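Section 4. Setting Up the Dry Goods Corner

This section covers the two-tier shelf, the hanging basket and the slanted organizer from the Holtside pantry set. Read it through once before you unpack anything. Assembly of the shelf legs is covered in Section 3.

Before you start

Check that the shelf stands level and that all the screw caps on the top board are pressed in. Wipe both boards with a damp cloth and let them dry. Do not use scouring powder, which dulls the white finish.

4.1 Placing the shelf

1. Stand the shelf against the back wall with its long side parallel to the wall.
2. Leave a gap of 60 mm behind it so that the boards can be lifted off for cleaning.
3. Press down on each corner in turn. If the shelf rocks, go back to Section 3 and reseat the legs.

CAUTION: Do not load the top board until the shelf stands steady on all its legs.

4.2 Hanging the basket and organizer

1. Hold the basket against the rail and pass a cable tie through the wire mesh and around the rail at each end.
2. Pull the ties snug but leave them untrimmed.
3. Fasten the slanted organizer to the side rail in the same way, with the compartments stepping downward.
4. Check both pieces for height, then tighten and trim the ties.

Note: The basket suits light, flat items such as sleeves and spare bags. Keep jars and cans out of it. The organizer can stay empty until the shelf is stocked.

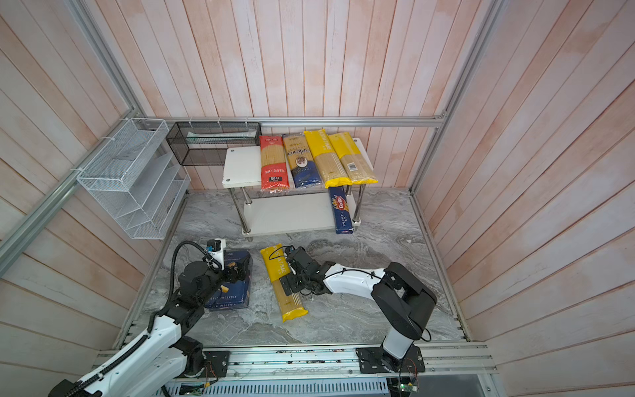
Margit Oláh
Product Guides, Holtside

4.3 Loading the top board

Long pasta in soft packages goes on the top board. The board takes four packages of spaghetti side by side.

1. Lay each package flat, with its long side running from front to back.
2. Start at the left and work to the right.
3. Turn any clear window upward so that you can see how much is left.
4. Look along the right edge when you have finished. A package that overhangs slightly, like the pale yellow one in the photo, can be moved in by closing up the row.

Packages differ in width from brand to brand, so the spacing will change when you restock. Put the oldest package on the left and use it first.

CAUTION: The maximum load is 2,000 g for the top board and 1,000 g for the lower board. Do not stack a second layer on the top board.

4.4 Boxed pasta

A tall box can stand upright against a front leg, as the blue Barilla box does at the right. Keep the printed face forward. Once a box has been opened, lay it on the lower board with the flap closed — an open box tips easily.

4.5 Care

Lift the packages off and wipe the top board whenever you restock. Check the cable ties at the same time and replace any that have cracked.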